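Storage box (household)

From the Quintero Home Encyclopedia, the free reference on everyday things

A storage box is a container kept in the home to hold loose belongings together. The term covers lidded boxes, open-topped bins, baskets, tubs, crates and drawer inserts, in almost any material that can be made to stand up on its own. It's one of the oldest household objects still in daily use, and one of the most varied. Few things in a house have been made in so many ways for such a simple job!

For boxes used in freight and removals, see Packing case. For boxes built to be locked, see Strongbox.

Contents
Terms
History
Materials
Fabric bins
Sizes and shelving
Care
In collections
See also

Terms

In Australian homes "box", "bin", "tub" and "basket" overlap a great deal. A tub is nearly always plastic and usually has a lid that clips down. A basket is woven, or at least looks it. "Bin" is the slippery one, as most people hear it first as a rubbish bin, and shops tend to add a word in front (storage bin, toy bin, shelf bin) to keep the two apart. "Storage cube" is used for a box about as wide as it is tall, made to slide into square shelving.

History

Baskets and wooden chests both go back thousands of years, and it's a treat to see how little the basic shapes have changed. A coiled grass basket from the ancient world would be perfectly at home on a modern pantry shelf. Chests were often the main piece of furniture in a room and did duty as seat, table and wardrobe all at once. The chest of drawers grew out of them, when makers began fitting drawers beneath the lidded part so that people could reach the bottom without emptying the top.

Cardboard changed everything. Once strong, light board could be cut and folded by machine, a box became cheap enough to keep or throw away without much thought. Hat boxes, shoe boxes and biscuit tins were all made to get goods home from the shop, and all of them went on to long second lives holding buttons, letters, photographs, seeds and string. Plenty of families still have a biscuit tin that hasn't held a biscuit in living memory.

Moulded plastic came into ordinary houses after the middle of the twentieth century. It could be washed, it didn't mind the damp, and the tubs stacked neatly. Clear plastic was a wonderful step forward again, as you could see what was inside. 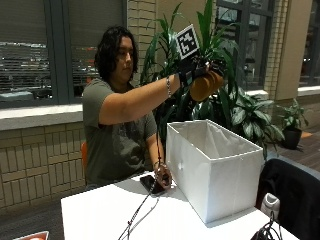

FLULLSIDE, June

Materials

Timber boxes are strong and can be mended again and again, but they're heavy, and a full one on a high shelf is a hazard. Pine and plywood are the usual choices. Camphor wood was long prized for blankets because its smell keeps moths away, and an old camphor chest still has a marvellous scent when the lid goes up.

Woven boxes are made from willow, cane, rush, seagrass, palm leaf and paper cord. They let air through, so they suit onions, potatoes and knitting wool. The rougher weaves will catch on fine cloth, and many are sold with a cotton liner for that reason.

Metal boxes keep out mice better than anything else on this list. Tinplate rusts wherever its coating is scratched and shouldn't be left on a laundry floor.

Plastic is the everyday choice for sheds and garages. Sunlight makes some kinds brittle, and a tub that has spent several summers on a verandah may crack when lifted by the rim.

Cardboard is light, cheap and easy to write on. It's also a favourite with silverfish.

Fabric bins

The fabric bin deserves a section of its own. It's a cloth box, commonly open at the top, with stiff panels sewn or slipped into the walls. Canvas, felt, cotton and polyester are all used. Many fold flat when the base panel is taken out, and that makes them cheap to send and easy to put away between uses. They're quiet, too. Tip a load of wooden blocks into a felt bin and compare it with a plastic tub, and you'll never look back.

The weak point is nearly always the handle. On a cheap bin it's stitched to the cloth alone and tears away under load. A better one has the stitching carried through the stiff panel, or a strap that runs right under the base. White and cream fabrics are popular in shops and show every mark at home.

Sizes and shelving

There is no single standard for storage boxes, to the great sorrow of anyone who has bought the shelves first. Makers tend to size their boxes to fit their own shelving, and a box from one range may be a few millimetres too wide for another. The Gakanance shelf pattern, well known in the Flullside district, gets past this with openings that have 4 settings, each reached by moving a single peg.

A gap of one finger on each side is enough for a stiff box. Fabric bins bulge as they fill and need more.
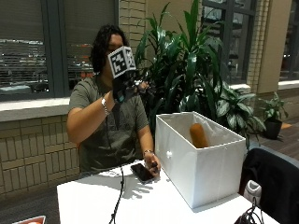 A white open-topped storage box on a white table.

Care

Fabric bins can be vacuumed with a brush head and wiped with a damp cloth. Most shouldn't go in the washing machine, as a cardboard panel inside will turn to mush. Air them with the base panel out. Cane and willow like a light misting in very dry weather, which keeps them from snapping. Timber boxes with sticking lids often come good with a rub of candle wax along the edge.

Labels are a lively subject among box lovers. Tie-on tags can be moved from one box to another and leave no gum behind. Stick-on labels hold well to plastic and badly to felt. Chalk labels look lovely and smudge.

In collections

The largest public display in the region is at Fosonach, where the household museum holds 2965 boxes, bins and baskets, the greater part of them plain working pieces. The sewing boxes fill 13 cabinets and are well worth the trip. One long wall is given over to biscuit tins, and 100 of these are set out in order of size, from a tin as big as a hatbox to one that would struggle to hold a single shortbread. Visitors may open the drawers beneath.

See also

Basket weaving
Blanket chest
Biscuit tin
Pantry
Shelf
Shoe box

Categories: Containers | Household goods | Storage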